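Shared kitchen at Goncombe: questions about cloths, sponges and the sink

Last changed in November. Please read before you write to us, most answers are already on this page.
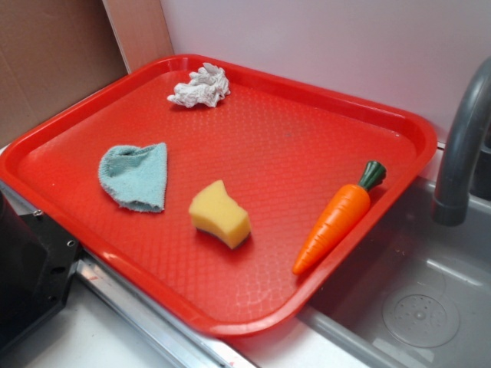 We are 20 households who use the same kitchen, and most of our small troubles begin beside the sink. The questions below were collected by Angelica Mangubat from the notebook near the door. If your question is missing, write it in the notebook with your name.

What is the tray for?
It is the place for things which are in use during the day: the sponge, the cloth, a toy which needs a wash. Things on the tray can be taken and used by everybody. If you want to keep something for yourself, please keep it in your own cupboard.

Can I put food on it?
No. Plates and clean cutlery also not. We have chopping boards and a drying rack for this.

How do I clean the tray?
Take everything off, wash it with hot water and washing-up liquid, and use a soft brush. A tray with a raised pattern keeps small crumbs between the bumps, and a flat cloth passes over them. Rinse it and let it stand on its side until it is dry. The evening group does this each night at nine.

Which side of the sponge should I use?
The yellow side is for glasses, plastic and the non-stick pans. The green side is rough and is only for steel pots and the oven dish. Please do not use it on the tray or on the tap, the scratches stay for ever.

May I cut a sponge?
Yes, a smaller piece is often easier for bottles and for the corners of the baking tins. Use the old scissors from the drawer, the good ones are for food. The piece which remains can go back in the packet.

When is a sponge too old?
When it smells after rinsing, or when pieces of foam come off. We change it every Saturday in any case. An old sponge may do one last job, for example the bin lid, and then it goes in the rubbish.

How are the terry cloths washed?
At 60 degrees, together with the tea towels, and without fabric softener. Softener makes the loops smooth and then the cloth pushes the water around but does not drink it. Wian Matlala takes the basket down on Saturday morning. If the edge of a cloth begins to fray, you can still use it for the floor.

Can I leave a cloth folded on the tray?
For a few minutes while you are cooking, of course. When you leave the kitchen, open it and hang it on the rail. A folded cloth dries very slowly in this room, because we have only one small window.

Where do used paper towels go?
In the general rubbish, not with the paper. This is asked in the notebook almost every week. If you only dried clean hands, you can use the same sheet to wipe the counter before you throw it away. One roll costs us little, but last winter we bought 70 rolls, and Benito Cordero had to carry them up the stairs.

My child's toy food is always ending up at the sink. Is this allowed?
Yes, the children wash it after they play, and they like this part very much. Plastic vegetables can be washed in warm water with a drop of washing-up liquid. For ridges and for leaves, an old toothbrush is the best tool. Look if there is a small hole in the toy — water goes in through it and does not come out easily. Wooden toys should only be wiped.

Can plastic toys go in the dishwasher?
We prefer no. Some of them lose their shape, and Fulgencio Bustamante once found a plastic tomato melted on the heating element. He still has it.

Something fell in the sink drain. What should I do?
Close the tap and do not push it further. The trap under the sink can be opened by hand, but put a bucket under it first. If you are not sure, ask Marcelino Vidal in the evening, he is usually at home after six.

Who pays for the sponges and the rest?
The kitchen box pays. Put the receipt in the envelope with your name on the back, and you get the money at the end of the month.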